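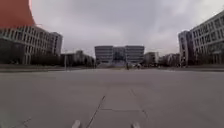

**Figure 3.** Paved plaza between tall modern buildings, under an overcast sky.

### 4.2 Consolidation at the Stoltar depot

Part loads booked through Ketance were held at the Stoltar depot until a trailer reached its planned weight or the evening cut-off passed. The records cover 3417 consignments sent between the two depots, Stoltar and Vergara. Of these, 314 missed their first booked departure. Late paperwork was the most common cause - usually a consignment note with no delivery window on it. Wisex, the second carrier, used the same cut-off but kept 2 trailers back for late freight in September. We left its loads out of the delay figures, as arrival times were logged by hand.
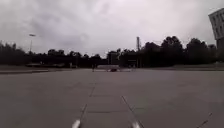 *Why was the cut-off not moved to a later hour?*

The Vergara depot stops unloading at 20:00, and a later departure would have left trailers standing overnight.

Holding costs are treated separately in Section 5. They include driver waiting time but not yard rent.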